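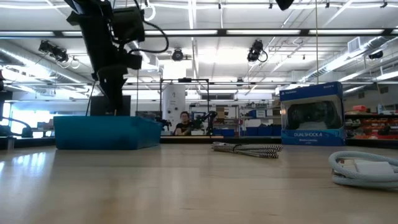 Four weeks with the Bumico tidy-up kit

Bumico will rent you a cable-sorting service for your robot arms at £700 a month, or sell you the kit outright for £3229. I went for the rental, being fond of both automation and an exit.

The promise is simple enough. You bring the arms, they send the software, a calibration sheet and a man's voice on a phone line, and your bundled leads end up in a bin. Grey, teal, braided, all the same to the software, or so the brochure has it. The brochure also says set-up takes 60 minutes, and I'd like to meet the person who timed that. Mine took until tea, then most of the next morning.

Braided leads gave it the most bother. It would pinch one strand of a loop, lift, think better of it and start again, with the air of somebody picking a sock off a radiator. The shorter bundles with a tie round the middle went far better, and two arms on one table suited them well. The manual, translated by somebody in a hurry, calls this "mutual courtesy mode".

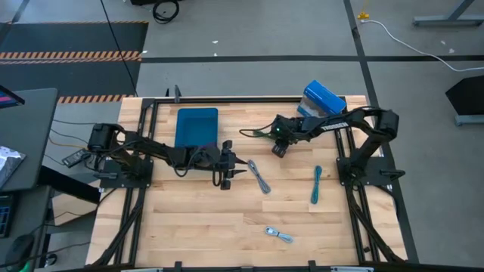
Ninh wrote in to say that the Colter package does the same job and lets you cancel by the week, though you have to supply your own bins and the support line shuts at 4.

I've asked Colter for a price. Irkevano never answered my email, so they're off the list. The Bumico rental runs to the end of March and I'll probably let it.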